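May, gripper budget notes, started over coffee at 7

Okay, picking up from Anwara's list on the whiteboard. We have one budget round left before summer and I want the numbers in one place before I forget who quoted what. The big question is still fingers: keep buying spare tips for the ones we have, or move to a second gripper and stop sharing.
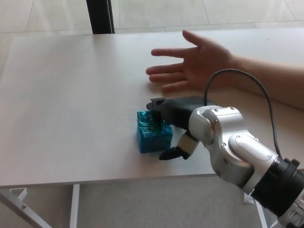
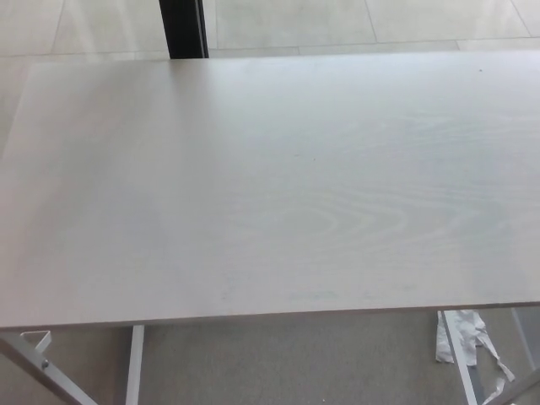
So, spare tips. Niskanen wants 25 a set if we order in bulk, and we go through them faster than I'd like to admit. I had us down for 2 sets a quarter and Anwara Kodikara laughed at me (fair!). Let's say one a month and be happy if there's a leftover in the drawer.

The second gripper is the painful line. Mekden sent a quote and then sent it again with shipping added, and the second one is the real one. Jonell is cheaper but their mounting plate doesn't match our wrist, so we'd need an adapter, and the adapter is another 200 plus however long the machine shop sits on it. I asked Jonell if they'd throw it in. No answer yet – will poke them after lunch.

Other stuff I keep leaving off the list:

Cable. We should have a proper spare, same length, with clips. The clips are cheap and I always forget them.
Test blocks. Something soft and something hard, a few sizes. Anwara says just buy a kids' set and she's probably right.
Mat for the tabletop. I go back and forth on this one. A darker mat would help with pale parts, but then we redo the calibration pictures and that's a whole afternoon gone.
Second table. Skollutska has the same kind with white legs, 7 weeks out. Order early or forget it until fall.

What I'd do if it were only up to me: get the tips and the cable now out of the small purchases pot, put the Mekden gripper in the main request, and leave the table for fall. Anwara would flip that and get the table first, because two people can't set up at the same time on one. She has a point, I just hate waiting on furniture.

To do: ask Mekden how long the quote is good for. Find last year's tip invoice, I think it's in the blue binder. Check if the service plan covers the wrist or only the arm, the wording in the PDF is terrible and I read it twice.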